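To: Osham robotics club list
From: Jingyi Xie
Subject: Re: [club] Stacking task for the May round – can we call it done?

Justinas wrote:
> Hi all,
> I think we can freeze the stacking entry. The arms place the cubes, the
> landscape mat stays on, and the write-up for Drellari is mostly
> finished. I'd like to put "autonomous stacking on an unseen background"
> in the title and send it before the end of the month. We have 207
> episodes recorded, so data is no longer an excuse. Any objections?
> Justinas Pētersons

Yes, a few. Sorry. I'd sooner be annoying on the list now than have the reviewers do it for us.

Start with the title. "Unseen" is doing a lot of work. Every one of those 207 episodes has the same mat under the cubes. We didn't train on a plain table and then test on the mat. We trained on the mat and tested on the mat, and it happens to have a loud picture on it. A busy background is fine and I'm glad we used it, but a policy that has looked at the same blue sky all semester has had plenty of chances to memorize where the sky is.

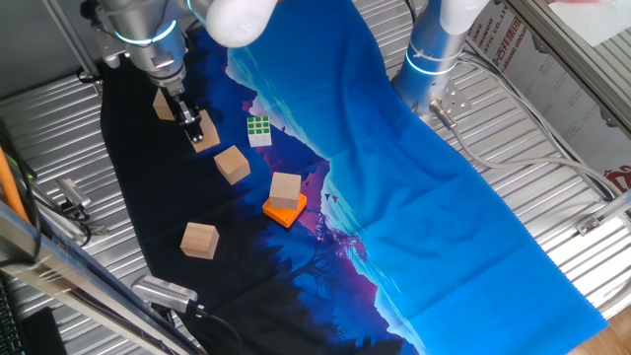
The workcell with the cubes and the landscape mat.

Look at how the arms sit relative to that mat. The cloth lies the same way up, between the same two arms, in every session I can find in the log. If the policy is using the edge between the black part and the blue part as a ruler, our numbers won't tell us. Cowie asked me about this in the hallway and I had no answer, which was embarrassing, and I'd like to have one before Drellari asks the same thing in front of people.

Then the word "autonomous." The write-up says up to 4 cubes stacked without help. I went through the run notes and two of those runs have a line saying the cube was "nudged back." By whom? If it was a person, it's a different result and it goes in a different column. I don't think anyone was being sneaky. I think the notes were written at eleven at night.

My other worry is the wrist cameras. The write-up has one sentence on them ("wrist views provide precise local information") and I don't believe that sentence. Pull up nearly anything from the approach phase. The far cube is crisp and the one between the fingers, the only one we care about at that moment, is mush. Maybe it's focus distance, maybe it's exposure, maybe the arm is just moving too fast. We have never separated those. The fabric folds are a problem as well. They show up more sharply than the cube does, and they change every time somebody bumps the mat, so I'd expect the network to be getting some pretty odd hints from them.
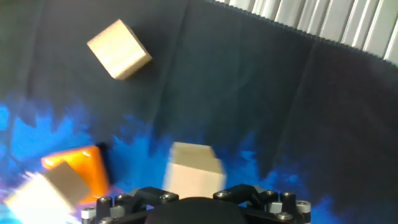

What I'd want before we send anything

1. Turn the mat around and rerun. No retraining. If it works, great, I'll shut up about the title and even help you make it longer.

2. Rerun with the wrist views blacked out. If the score barely moves, then that sentence comes out. Plusura said they'd share the masking script they used for their own entry, so this is an evening of work, maybe less.

3. Fix the shutter time on the wrist cameras and write down what it was. At the moment the settings page in the club wiki says "auto (?)" and the question mark is in the original.

4. Reread the notes for the button variant before we fold it in. The draft counts it as a second task. I count it as the same task with another block on the mat, unless someone can show me the policy treats the red button as something other than a handy landmark. It stands out far better than bare wood does, and I could find it myself with a color threshold and no learning at all.
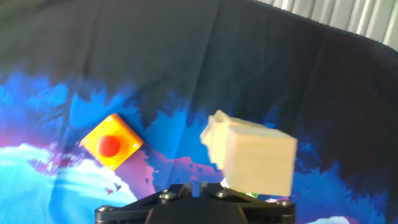

Justinas answered me off-list that I was asking for a research paper when this is a student competition, that the rules only score whether the stack stands at the end, and that he would agree to the mat test but wanted the title left alone until we had the result. He gave me the okay to repeat that to everybody.

Fair enough on the rules. I did read them again and they don't ask for any of this. But the write-up goes on the club page with all our names on it, and next year's members are going to build on it the way we built on last year's, and you all remember how the calibration section went. I lost two weekends to that calibration section.

So I can live with this: mat test first, title decided afterward, nudged runs listed separately right away. The masking test can wait if people are busy, as long as the wrist camera sentence is gone from the draft while it waits. I have the key to the lab and can be there from 4 on most afternoons. Somebody else should run the scoring, though. I obviously have an opinion – and I don't want to be the one deciding whether a leaning stack counts as standing.

Could whoever has the raw notes for those two runs please post them to the list? Photos of the notebook are fine.

Jingyi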